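Ticket: Clakska hand-held gripper, finger opening value freezes during recording (unit 008)
Status: Waiting on parts
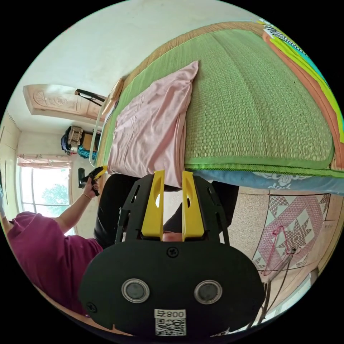 Unit 008 with the yellow fingers, bedding task, green mat side.

Category: Hand-held tools / finger sensing
Recorder: Kuvik, February release
Build: home build from the Clakska parts list, yellow printed fingers
Priority: Normal

Opened by reporter

The finger opening value on unit 008 freezes partway through a recording. Video keeps going and the tool position keeps updating. Only the finger opening stops. It holds whatever number it had when it froze and stays there until I stop the recording and start a new one. Nothing shows up on the Kuvik status page while this is going on. I find it afterward when I plot the file and see a flat line where the fingers should be opening and closing.

The task is making a bed. Pillow, mat, quilt, folded covers. Most of it is reaching across the mattress and pinching cloth, so the tool gets turned at a lot of odd angles and the fingers get pushed from the side more than they did in my earlier tests on the workbench. I never saw the problem on the workbench.

Already tried:
Restarted the recorder.
Reinstalled the February release.
Swapped the data cable for a new one.
Ran the finger calibration again. It passes.

Reply from support

Thanks for the report. Please send:
1. The log folder from one bad recording.
2. The sample rate set for the finger sensor.
3. Whether the freeze happens with the fingers open, closed, or in between.
4. Whether you have changed anything on the finger mount since you built it.

If you have a second tool, please leave it off for one test and record with 008 alone.

Reply from reporter

Log folder uploaded.

Sample rate is 400. I raised it from 300 when I moved to the February release, and I don't remember the reason. The setup page suggested it, I think.

The freeze is mostly near closed. I went through the last 8 files and marked where the line goes flat, and 3 of them have it. In each one the fingers were pinching something thick, like the folded covers or the corner of the quilt. It did not happen on the pillow in any of those.

Finger mount: I replaced the fingers once. The first pair was printed too thin and bent. The current pair is thicker, same outline, same oval cutouts. I used the same screws.

Recorded with only 008 turned on. It froze again, so I don't think the second tool matters.

Reply from support

The log shows the sensor board going quiet for a moment and coming back. After it comes back, the recorder does not reopen the channel, so it repeats the last good value. That gives us two separate problems:

The board drops out. This is on the hardware side.
The recorder does not notice. This is on our side and we have filed it.

For the board, please set the rate back to 300 and test again. At 400 there is less room for a retry when a reading is late. It should not cause a dropout, but it can turn a short one into a freeze.

Please also try this with the recorder running and the live plot open. Hold the tool still, close the fingers on a folded towel, and squeeze harder than you normally would. Then do it again while pushing the fingers sideways. Watch the plot both times.

Reply from reporter

Rate set to 300. One morning of recording, bedding task again. Fewer freezes but still there. Before the change it was almost every long recording.

Squeeze test:
Straight squeeze on the towel, no freeze.
Squeeze with a sideways push to the left, no freeze.
Squeeze with a sideways push to the right, froze on the first try. Did it over several times and it froze on most of them.

So it has to do with which way the fingers are loaded. I opened the housing. The sensor wire comes out next to the slotted arm on the right side, and when I push the fingers over, the arm gets very close to the wire. There is a shiny spot on the insulation. I can't see bare metal, but I wiggled the wire there with the plot open and got the same flat line.

Reply from support

That matches what we see in the log. The wire path on the Clakska drawings assumes the thinner fingers. With thicker ones the arm sits slightly farther over at the closed end, and the clearance is gone.

Please do the following:
1. Stop using the tool until the wire is replaced. The insulation may look fine and still be broken inside.
2. Replace the full length of the sensor wire. Do not splice it.
3. Route the new wire on the other side of the screw post and tie it down before it reaches the arm.
4. Open and close the fingers by hand through full travel with the housing open. Push them both ways and check that nothing touches.
5. Calibrate again and repeat the squeeze test.

Herrera carries the wire set with the small connector already fitted. The Neston set also fits, but it is stiffer and harder to get around the post.

Reply from reporter

Ordered the Herrera set. Tool is off until it gets here.

Two questions.

Can I keep the files that have the flat line in them? The video is good and so is the tool position. I would like to avoid doing the bed again for all of them.

Should I check the second tool? It has the old fingers on it.

Reply from support

Keep the files. Cut each one at the start of the flat section and use the part before it. The finger values after that point can't be recovered. Please don't fill them in by hand. If you want the rest for video only, save it as its own file and put "no finger data" in the notes field.

Yes, please open the second tool and look at the wire in the same place. If the insulation is clean, leave it alone, but move the wire before you put thicker fingers on it.

Internal note: recorder fix in progress. The status page will show a warning when the finger channel repeats the same value with no new reading behind it. Drawing update requested for the wire path.

Reply from reporter

Checked the second tool. Wire is clean, no shiny spot. I moved it to the other side of the post anyway while the housing was open, and the squeeze test passes both ways.

Shipping notice for the wire set came in. I'll post the results for 008 once it is in and calibrated. Please leave the ticket open.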